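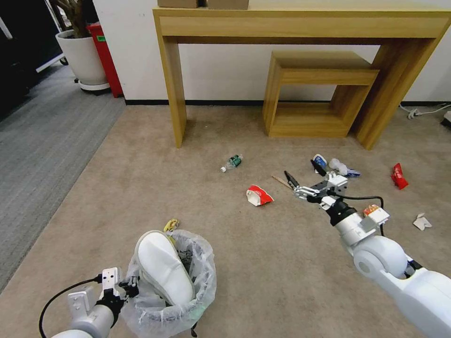 Lo que hemos decidido comprar (y lo que puede esperar)

Ya sé que muchos abrís el boletín de julio buscando el calendario de vacaciones, y lo tenéis más abajo, pero dejadme un ratito para hablar de dinero, que este año el presupuesto de equipos ha dado para muchas conversaciones de pasillo y creo que os debemos una explicación con calma.

La partida de recambios para los brazos queda en 1.636 euros. Parece mucho para lo que al final son dedos de pinza, cables y algún conector, pero quien haya pasado una tarde con la tarea de recoger basura del suelo sabe lo que sufre ese material. Una pinza sujeta la bolsa abierta por el borde, la otra va a por botellas aplastadas, envoltorios y, lo más ingrato de todo, los palitos finos de madera, que obligan a bajar las puntas casi hasta la moqueta. Bernd Brandes ha repasado las hojas de incidencias y propone tener siempre dos juegos de puntas en el armario, cosa que me parece de lo más sensato y que ya está incluida en la cifra.

También pedimos oferta a Julton y a Randitz para los cables de muñeca. La de Randitz salía 141 euros más cara, pero incluye las guías para que el cable no vaya colgando por fuera y el plazo de entrega es bastante mejor, así que nos quedamos con ella. ¡Gracias a todos los que contestasteis a la encuesta, que fuisteis más de los que esperaba!

Para consumibles hay 1.000 euros hasta fin de año. De ahí salen las bolsas de plástico, que gastamos a una velocidad tremenda (se rajan por el borde de tanto pinzarlas), y la limpieza de la moqueta. Las botellas, los vasos de papel y los envoltorios de aperitivos seguimos sin comprarlos: traed los vuestros de casa, enjuagados, por favor, y los dejáis en la caja de la entrada.

Lo que no entra de momento es la base móvil. Gunārs Luik la defendió muy bien en la reunión, y le doy toda la razón en que recoger una habitación entera pide poder moverse por ella, pero el modelo de Stetholm que nos gustaba se come la partida de dos años. Hemos quedado en pedir una demostración en otoño y volver a echar números entonces.

Si echáis en falta algo en la lista, escribidme antes del 20. El pedido sale al día siguiente y luego ya cuesta un mundo añadir cosas.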